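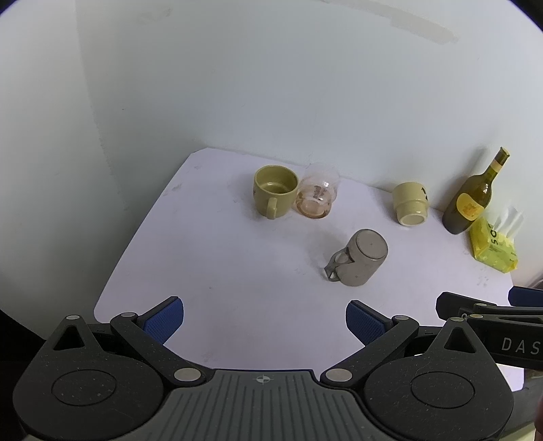
Household and Shop-Floor Chores: Frequently Asked Questions

Last revised 30 July 2024. Maintained by Romana Čierny for Vukavstead.

Can a machine clear a table yet?

Partly. Picking an upright mug off an open tabletop and putting it somewhere else is within reach of most current two-finger systems. A table left after people have used it is harder. The mugs and cups may be upright or on their sides, glass stands next to ceramic, and there is packaging mixed in. We treat clearing as four separate problems: finding the objects, deciding what each one is, grasping it, and deciding where it goes. A system can be good at three of them and still leave the table as it was.

Why does a mug on its side cause trouble?

A standing mug offers a rim, a handle and a wall, and any of these will take a pinch grasp from above or from the side. Once it is tipped over, the rim is near table height and the handle may point in any direction. The fingers have to close across the body, which can roll, or on the handle, which leaves the weight hanging to one side. The mug then has to be turned upright before it is set down. That turn usually needs more wrist travel than the grasp did, and planners that treat grasp and placement separately often pick a grasp from which the turn can't be completed.

What about two objects that are touching?

A mug pressed up against a glass tumbler leaves no space for a finger on the shared side. The usual choices are to grasp along the other axis, to use the mug's handle if it can be reached, or to push the pair apart first. Pushing glass is slow work if it is done carefully. Our own default is to take the ceramic piece first and leave the glass standing.

Is clear glass still a problem?

Yes. Depth cameras read through it or return nothing. Residue or a printed design on the side gives a color camera something to work with, so a used tumbler is sometimes easier to locate than a clean one. We don't count on this. Glasses are placed in the test set in both states.

And soft packaging?

A crinkled plastic package has no fixed shape and reflects light unevenly. Grasping it is easy, as nearly any pinch will hold. Classifying it is the weak point. The system has to decide whether the package is trash or still has food in it, and appearance alone doesn't settle that. We have the machine set packages aside for a person to sort.

Does the finger material matter?

More than the linkage does, for tableware. Bare metal or hard plastic slips on glaze and chips it. A textured pad spreads the load and tolerates a few degrees of error in approach. Pads wear and pick up grease. Wipe them between sessions and replace them when the texture no longer catches a fingernail drawn across it.

Why use hand-held grippers when the question is about robots?

A person holding a gripper is limited to the same two fingers the robot will have, so the recorded motion can be carried over to an arm with fewer corrections. It is also faster than driving an arm by remote control. The drawback is that people compensate without noticing. They lean, shift their feet and look around a bottle to see what is behind it. A fixed arm can do none of these. Recordings that depend on them are removed before training.

One gripper or two?

Two, where the chore needs it. Steadying a bottle while something next to it is removed is a two-handed job, as is uprighting a heavy mug without dragging it. For single objects in the open, the second gripper adds cost and collisions. We record both ways and label them separately.

How long is a typical session?

Up to 900 seconds per layout. Past that, operators get careless about approach angle and the later recordings are of little use. The objects are rearranged between layouts and no arrangement is restored from a photograph.

How much material is in the current tableware set?

686 recordings passed review. Rejected recordings are kept, with the reason noted, but they are not part of the release.

Where do shop-floor chores stand by comparison?

Further along, for reasons that have little to do with intelligence. At the Studside shop the parts arrive in trays, facing the same way, under fixed lighting. Loading a press from such a tray was automated long before anyone tried it with cups. The chores that remain manual there look more like the kitchen: sweeping up offcuts, emptying mixed bins, putting hand tools back where they belong. Progress on these is about level with progress on tables.

Which arms have you tested?

Sugawara and Urus, one of each. The Sugawara holds position better under load. The Urus has the longer reach and clears the back edge of a standard table, which matters when bottles and cups end up against the wall. Neither is sold as a household product and we don't recommend either one for home use.

Why are objects near a wall listed as a separate category?

The wall removes half of the approach directions. A tilted cup by the wall may have to be drawn forward before it can be picked up, and a tall bottle beside it restricts the wrist. Success on the open part of the table doesn't predict success here, so the results are reported apart.

Can it wipe the table afterward?

Wiping a bare surface in straight passes works. Knowing when to stop doesn't. Smudges, scratches and permanent marks look alike to the camera, and a system told to wipe until the surface is clean may keep going over a mark that will never come off. We set a fixed number of passes.

Should I wait for a household machine before buying a dishwasher?

No. A dishwasher solves the washing. The machines discussed on this page would load it, and loading is not solved.

When is the next update?

August, with the bottle results. Corrections to this page can be sent to Romana Čierny at the Vukavstead office. Please give the heading of the question concerned.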